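Buy the Simulation Hours Before You Buy the Arm

Every January I get the same email from somebody with a bit of budget left over, and it always asks which robot arm they should order. My answer annoys people. Don't order one yet! Spend the first chunk on simulation and see what your shopping list looks like after that.

I learned this the expensive way at Haugland, where we signed for the hardware first and then found we had no money for the mounting table, the spare gripper fingers or the person who'd have to run it all. The arm sat in its crate for 171 days (yes, I kept track, I was the one walking past it).

What the hours get you

When Linnea Hellström and I planned the Stokow kitchen project, we put 680 compute hours in the budget before a single quote went out. Purchasing hated that line. You can't put an asset tag on it, and Abilio Villalobos asked me more than once what we'd have to show for it on Thursday.

Well, questions, mostly. Good ones. Can the arm get at a shelf from the side, or does the shoulder need to be somewhere else? How much counter are we giving up? We moved the base 5 times in software, and every move was free apart from my lunch.

A simulated Franka going for the mugs, with a toaster oven under the shelf and a bowl tucked back behind the shoulder, tells me more about floor space than any brochure I've been sent.
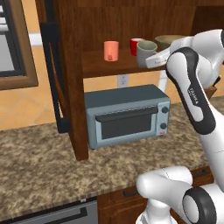
Where I'd still spend real money

Mugs, for one thing. Real ones, up to 200 if you plan on dropping them, and I do. Friction and chipped rims are where I trust software least, so keep a decent slice back for breakage and for a technician's time. Then go get your quotes for the arm.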